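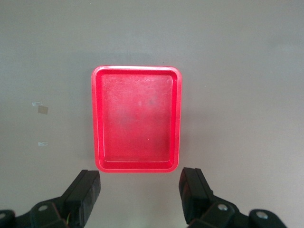

Candum releases teleoperated tray-handling demonstrations from Zatonbridge lab

ZATONBRIDGE, April – Candum has released a set of 3,761 demonstrations of tray and small-container handling, recorded by operators who guided a two-finger gripper by hand or by remote control. The set is available now to licensed users of Clulon, the company's training and playback software.

Each demonstration begins with the gripper open and ends when the operator marks the task as complete or failed. Failed attempts have been kept and are labelled separately. Of the total, 764 were recorded by hand guiding, in which the operator holds the arm and moves it through the task. The remainder were recorded with Ban, Candum's desktop remote controller.

Both methods produce the same file format. Joint positions, finger opening and wrist camera video are stored against a common clock, so a user can train on either group alone or on the two together. Hand-guided recordings are played back once by the arm without the operator, and the video is taken from the playback. This keeps the operator's hands out of the wrist view.

The release covers 8 tasks. They include centring the open fingers on a tray, gripping a tray by its rim, sliding it to a new position and turning it a quarter turn. Plain, single-colour trays on a light grey surface were used for the first group of recordings. Later groups add other containers and changes in lighting.

In internal tests, a policy trained on 1,000 remote-control demonstrations of the rim grip needed fewer corrections than one trained on the hand-guided recordings of the same task. Candum attributes the difference to slower and more even finger closing under remote control. Hand guiding gave the better result on the quarter turn, where operators using Ban tended to pause midway through the rotation.

Clulon now includes a review screen that shows wrist video beside the finger-opening trace. Reviewers can trim idle time at the start of a recording, change a label or exclude a recording from training. Original files are kept unmodified.

Existing Clulon licence holders can download the set from their account page at no added charge. Evaluation licences are available on request from the Candum office in Zatonbridge.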